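Jeltia notebook, Pringle workshop, bedroom
February, Sunday, 4 p.m.
By Aivar Dzene

Print this page | E-mail this page

Picking up from the last entry, which ended with me claiming the folding pages would be quick. They are not quick. Scratch the sentence.

Task for the day: the chapter on folding when you have no table. The plan for Jeltia says the household pages have to work "with ordinary furniture," and the furniture most people end up folding on is the bed. I used to think this was laziness. After a day of it I think it's still laziness, but with a technique.

The bed problem, for whoever has only read the table chapter. A table is flat and stays flat. A mattress gives way under your hand, so when you press down on a crease to chase it out, the cloth dips, the sheet dips with it, and you have ironed a valley. Then you take your hand off and the valley comes back up as a ridge. You can do this for a long time. I did.

Second problem, the sheet grips. On a tabletop a cloth slides if you look at it. On a cotton sheet it hangs on, and whatever pull you give it at one end dies out before it gets to the other. The crease in the middle never hears from you. What does move is the sheet, so now you have two things to straighten, and one of them is underneath the other.

I started with the blue cloth because it shows everything. It holds a wrinkle like a grudge. Balled it up hard, let it sit, opened it out over the near edge of the bed and clipped the left corner so I'd have something to pull against. The rest of the bed kept its population: the red bag against the headboard, the little white bottle, the notes sheet. I moved none of it. The chapter is supposed to be about beds as found, and I have never found one with nothing on it.
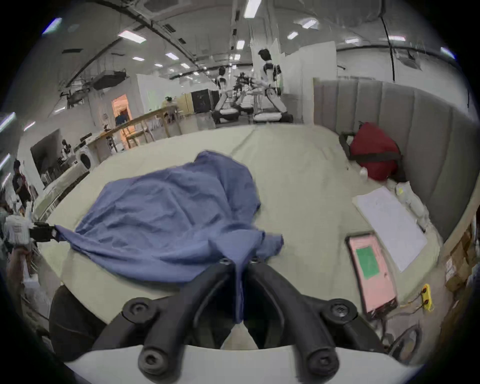 You're fighting the mattress, came the remark from the doorway, and the mattress has more time than you do. The rest of it, as near as I can put it down: stop pressing. Lift and lay. A bed sheet gets straight on a bed because you throw some air under it, and nobody's grandmother ever leaned on one with the heel of her hand. Also that the heap in the middle was not going to be cured from the middle, and was there any coffee.

There was coffee. The remark about the middle was correct and I'm writing it up as if I'd thought of it.

Revised method, in the order I'd now do it:

Get one corner fixed. A clip is good. A heavy book is fine. Your knee works and is what most people will use, and I'd like the chapter to admit it.

Go to the corner diagonally across from it, not the one next to it. Pull the next-door corner first and you get one beautiful straight edge with all the trouble pushed over into the other half. I have three attempts' worth of straight edges and I'm proud of none of them.

Take a small pinch. This was the discovery of the afternoon, if that isn't too grand. With a big handful of cloth you make a new set of creases fanning out from your fist, and they are deeper than the ones you came to remove. Finger and thumb, just inside the hem, no more than you'd take of salt.

Lift it clear of the sheet before you pull. Even an inch will do. Then lay it down outward, away from the fixed corner, and let go early. Letting go late drags it back toward you. I let go late every time until I started saying "now" out loud, which did help, and which I'd be glad to have left out of the printed version.

Then the sides, and only then the middle, and by that point the middle has mostly given up.

Timing: some 40 minutes on the pressing method before I was told to quit it. The lift-and-lay I didn't time at all, so any comparison I make is gossip. Do it properly next session, same cloth, same crumple, watch on the wrist.

On the overhang. When part of the cloth droops over the front of the bed, its own weight pulls the rest after it, and at first I had this down as a nuisance. Now I'm less sure. A bit of hang on the near side keeps a gentle, steady pull on everything behind it, and it's a pull I don't have to supply. Too much and the whole thing slides to the floor, with a sort of sigh. There must be a right amount. My guess is about a hand's width, but that is a guess made by a man holding a cup.

Lighting note: with only the ceiling light on, the small creases vanish and I call it finished. Then I put the lamp on low from the side and the cloth looks like a relief map. Decide which of these the reader is going to have. I'd say ceiling light, and let them be happy.

The chapter draft has twelve steps. I got it to 12 by counting "stand at the foot of the bed" as a step and "remain there" as another. It could come down to 4 without anybody suffering. Sarix, the draft before this one, had a paragraph on "the emotional value of the flat surface," and I would like to meet whoever left that in, except that I have the sign-off sheet and it's my signature.

Things on the bed while folding. I was going to write a stern line about clearing the bed first. Having worked all afternoon beside a pen, a page of handwriting and a bag, I can report they did no harm as long as they stayed up at the far side near the headboard and the cloth stayed at the near side. Suggested wording: "Push what you own toward the pillows." Cables are another matter. Keep those off the end where you're standing, or you'll fold one in. I've seen it done, and the charger wasn't missed for a week.

The notes sheet itself has suffered from being written on a mattress. Half the words are so faint I've had to rebuild them from memory, and I'm fairly sure I never meant to write "soup the hem." Scoop? Stoop? Leaving it open.

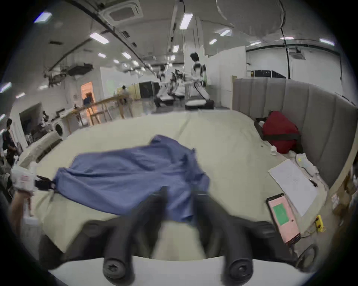 Does the clip go on before the first smoothing or after it?

Before, at the corner you find easiest to reach, with the hem lying straight in its jaws. If the hem is twisted where it's clipped, the twist runs all the way across and you'll spend your time pulling against your own clip.

That goes into the chapter more or less as it stands, maybe with "jaws" softened.

Second cloth, the thin one we call Zuline, went badly. It's too light for lift-and-lay. It floats, it thinks about it, and it comes down somewhere else. Pressing works better there, which annoys me, having just written a page against pressing. Possible rule: heavy cloth, lift; light cloth, pat. Needs a third cloth of middling weight before I'd put it in front of anyone. There's one in bin 3153, under the towels, unless it has been borrowed for curtains again.

Folding proper, the thing the chapter is named after, got very little attention. What I have: fold toward the fixed corner, never away from it. Take the clip off last. Make the first fold on the bed and the later ones against your chest, standing up, because by then the bundle is thick enough that the mattress swallows the bottom layer and the edges stop meeting. Mine were out by a thumb's width on the second fold and by considerably more on the one after. The finished item sits on the shelf looking like something that was folded by being told about folding.

To do before the next entry:

Middling cloth, both methods, timed.
Try the overhang at a hand's width, then at two.
Ask whether a board slid under the sheet counts as ordinary furniture. I say it's cheating. I'd still like to know how well it works.
Cut the steps.
Buy a darker pen.

Left the clip on the bed overnight. If it's in the wash on Monday's load I'll know whom to thank, and it will be me.

Print this page | E-mail this page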